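Pureo Support Desk
Ticket 700: Right gripper drops out of tracking when I reach low
Product: Pureo hand-held gripper kit (trial)
Opened by: Buppha Suwannarat
Assigned to: Hicham Ramadan
Opened: 27 Feb 2019
Priority: Normal

Buppha Suwannarat wrote:

Hi there! We're on the trial of the two-gripper kit and so far I really like it, the squeeze on the fingers feels great and my wrists aren't sore after a morning of it, which I can't say for the Masri set we tried in October. But I have a problem I can't shake. Whenever I bend down and reach for something near the floor, the right gripper goes missing in the playback. The left one is fine. The right one just freezes in midair for a bit, then jumps to where it should be.

At table height I get no dropouts at all. I recorded 30 short takes at the desk this morning and every one came back clean. Then I did the same number in the corner by the water dispenser (pressing the taps, touching the drip tray, reaching down by the base) and most of the low ones had the freeze.

Things I already tried, so you don't have to ask:
Restarted both grippers and the headset
Swapped batteries left to right
Wiped the marker cubes with the cloth from the box
Ran the hand calibration again, twice, it passed both times

We have to decide on the kit pretty soon, so I'd love to know if this is me or the unit.

Hicham Ramadan replied:

Hi Buppha, thanks for doing so much of the legwork already. Two questions for me to get started. When it freezes, does the tracking score in the take viewer go to zero or does it only dip? And what angle is your headset set to? There's a little dial on the right side of the mount with notches on it.

Buppha Suwannarat wrote:

It goes to zero. On a good take it sits at 100 nearly the whole way through, then it falls off a cliff. The dial is on the first notch, the way it came. I didn't know I was supposed to touch it!

Hicham Ramadan replied:

You weren't told to, so that's on our quick start sheet. First notch is the desk setting. Could you move it to the third notch, do the same low reaches and upload them? Please also keep your right elbow out a little, so your forearm doesn't come between the headset and the cube. And send me one take at full size instead of the preview, I'd like to look at the cube faces.

Buppha Suwannarat wrote:

OK, third notch, uploaded, take 89 is the full size one. Way better, but I still get a short freeze when I turn my hand palm up down by the drip tray. Our office has a plain white wall right there and the dispenser is white too – could that be confusing it? My coworker Moataz El Khatib is convinced it's the wall. I said I'd ask before we start hanging bedsheets.

Hicham Ramadan replied:

Leave the bedsheets in the closet! I went through your take and I'm not seeing glare on the markers. A white background by itself doesn't bother the tracker as long as the black squares read clearly. What I do see is the cube on the right gripper turning a little on its post as you rotate your wrist. Not much, but the calibration expects it to stay put, and when the turn gets big enough the software throws the reading out. Take the right gripper, hold the body still and try to twist the cube gently with your fingers. Does it move?

Buppha Suwannarat wrote:

It moves!! Only a hair, but the left one doesn't move at all. I feel silly, I wiped that thing down and never noticed.

Hicham Ramadan replied:

Don't, it's an easy one to miss. There's a small hex screw under the cube and the key is in the lid pocket of the case. Steps are:

1. Switch off the right gripper and lay it on its side.
2. Push the cube down onto the post until it sits flat and line up the arrow with the one on the body.
3. Snug the screw down. Finger tight plus a quarter turn is plenty – the collar is plastic and I've replaced a few that got cranked on.
4. Switch it back on, run the hand calibration once, then set the headset to the third notch.
5. Go back to the dispenser and start with both grippers out in front of you, the right one reaching down toward the base. Hold for a slow breath before you move, then turn your palm up and back. 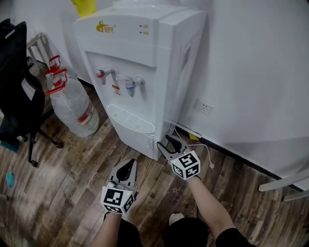 6. Open the take in the viewer and check the right-hand score for the whole reach. If it still hits zero, reply here with the take number and I'll send a new cube and collar.

Buppha Suwannarat wrote:

Screw tightened, calibration passed, and I did the palm-up move over and over by the drip tray. No freeze in any of them. The score dips a bit when I get lazy with my elbow, but it comes right back. You can close this one. Could you please put the notch thing on the quick start sheet, though? Iman Mansour is taking over the kit from me next and I'd have had to write it on tape.

Hicham Ramadan replied:

Great to hear! I've passed the sheet over to Mahmoud Metwally, who looks after our printed guides, and asked him to add the screw check too. Closing now, but a reply from you or Iman will open it again.

Status: Closed
Cause: Loose marker cube on right gripper; headset left at desk angle
Parts sent: None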